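Ir al contenido
Buscar en el sitio... Buscar
Inicio Guías Estrenos Calendario Listas Contacto

Cómo montar tu propio calendario de series y películas sin fiarte de los avisos de las plataformas

Llevo años leyendo que las plataformas «te avisan de todo lo que te interesa». A mí me avisan de lo que ellas quieren que vea. La serie que dejé a medias en la segunda temporada vuelve un martes cualquiera, a las nueve de la mañana, y me entero tres semanas después por un comentario que de paso me revienta el final.

Esta guía explica cómo hacerte un calendario de estrenos que funcione de verdad. Hace falta una hoja de cálculo, un calendario en el móvil y una tarde con poca prisa. También hace falta un poco de mala fe al leer notas de prensa, pero eso se aprende pronto.

Paso 1. Haz la lista antes de abrir ninguna aplicación

Empieza con papel. Apunta las series que sigues de memoria, sin mirar el apartado «Continuar viendo». Si no te acuerdas de una serie, probablemente no la sigues, por mucho que la plataforma insista en que te queda un episodio.

Cuando termines, abre cada servicio y compara. Yo tenía en Cuvo una lista de guardados con 971 títulos. No exagero: 971, acumulados a golpe de botón durante noches de aburrimiento. De todos ellos me importaban los que cabían en una servilleta. El resto lo borré sin mirar y todavía no he echado de menos ninguno. 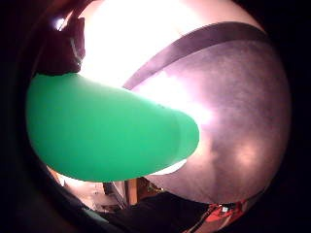
Verde y gris malva, muy de cerca.

Paso 2. Prepara la hoja

No descargues plantillas. Casi todas traen veinte columnas, y a la segunda semana dejas de rellenarlas. Con estas basta:

Título
Temporada
Plataforma
Fecha anunciada
Fuente
Estado (rumor, anunciado, confirmado)
Cómo se emite (de golpe, semanal, por bloques)

La columna «Fuente» es la que todo el mundo se salta. Es también la única que te dirá, dentro de dos meses, si aquella fecha la sacaste del anuncio oficial o de una página que copió a otra página que tradujo mal un tuit. Pon el enlace. Si no hay enlace, el estado es «rumor» y no se discute.

Paso 3. Desconfía de la palabra «próximamente»

«Próximamente» puede significar la semana que viene o nunca. «En verano» suele querer decir finales de agosto. «Muy pronto» es lo mismo que «próximamente» con música de tráiler debajo.

Mi regla: si no hay día, no entra en el calendario del móvil. Se queda en la hoja, con el mes si lo hay (junio, por ejemplo) y el estado en «anunciado». Bowen, la serie de juicios que tanto se recomendó el año pasado, estuvo en «próximamente» durante tanto tiempo que cambió de reparto antes de tener fecha. Quien la apuntó con el primer tráiler tuvo que moverla varias veces.

Paso 4. Comprueba el país

Aquí se cae la mayoría de los calendarios. Una fecha de estreno es la fecha de un territorio, y las listas de internet rara vez dicen cuál. Antes de apuntar nada, entra en la ficha del título desde tu propia cuenta, con tu idioma y tu región. Si la ficha no existe, la fecha que has leído seguramente es de otro sitio.

Fíjate también en la hora. Hay plataformas que publican a medianoche de su sede, y lo que para ellas es jueves para ti puede ser viernes por la mañana. Con una serie semanal y un grupo de amigos impacientes, esa diferencia importa. Apunta la hora local la primera vez que la compruebes y repítela para todos los episodios.

Paso 5. Pasa al calendario solo lo confirmado

Crea un calendario aparte, con su propio color, para poder ocultarlo cuando estés trabajando. Luego, por cada título confirmado:

1. Crea el evento con el nombre y la temporada.
2. Si es semanal, ponlo como evento repetido y marca el final. Si no marcas el final, en noviembre seguirás recibiendo avisos de una serie que acabó en primavera.
3. Copia el enlace de la fuente en las notas.
4. Pon una sola alerta, el mismo día. Con dos alertas acabas ignorando las dos.

Para las series que salen en bloques, un evento por bloque. Algunas plataformas llaman «parte dos» a lo que siempre fue la segunda mitad de la temporada, y luego lo anuncian como si fuera un regalo. Apúntalo como te resulte más claro a ti.

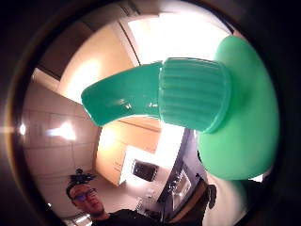 Paso 6. Y las aplicaciones de seguimiento, ¿qué?

He probado unas cuantas. Skovance tiene buena base de datos y una interfaz decente, pero te empuja a valorar cada episodio con estrellas y a compartirlo con desconocidos. Tresent es más sobria, aunque en mi caso tardaba días en recoger los cambios de fecha, y una aplicación de fechas que llega tarde a las fechas me parece difícil de defender.

¿Sirven? Como segunda opinión, sí. Skovance presume en mi perfil de haberme «encontrado» 2154 recomendaciones. Abrí las primeras pantallas y había sobre todo concursos de repostería —no veo concursos de repostería— y una docena de policíacas nórdicas casi idénticas. Si vas a usar una, desactiva las recomendaciones y las notificaciones sociales, exporta tus datos de vez en cuando y conserva la hoja. Las aplicaciones cierran y las cuentas gratuitas dejan de ser gratuitas. Una hoja de cálculo guardada en tu ordenador sigue ahí.

Paso 7. Revisión semanal

Reserva un rato fijo. Yo lo hago los martes, con el café. Repasa solo las filas con fecha en el mes siguiente y abre el enlace de cada una. Si ha cambiado la fecha, corrígela en la hoja y después en el calendario, en ese orden. Si la página ya no existe, baja el estado a «rumor».

Una vez al trimestre, borra. Todo lo que lleve un año sin noticias se va a una pestaña de «Cancelado o como si lo estuviera». Las plataformas casi nunca anuncian las cancelaciones con el mismo entusiasmo que los estrenos, así que conviene darlas por hechas un poco antes.

Problemas habituales

El calendario se llena demasiado. Entonces estás apuntando cosas que no vas a ver. Quita lo que entró solo porque salía en una lista de «imprescindibles».

Dos fuentes dan fechas distintas. Gana la ficha de la plataforma en tu país. Si tampoco coincide con el tráiler, espera.

Una película sale en cines y luego en plataforma. Dos filas, dos fechas. La segunda suele anunciarse tarde y con poco ruido, y es la que más se escapa.

La serie cambia de plataforma. Edita la columna y comprueba que siguen estando las temporadas anteriores. Con frecuencia no están, o están dobladas y sin versión original.

Entrada leída 3211 veces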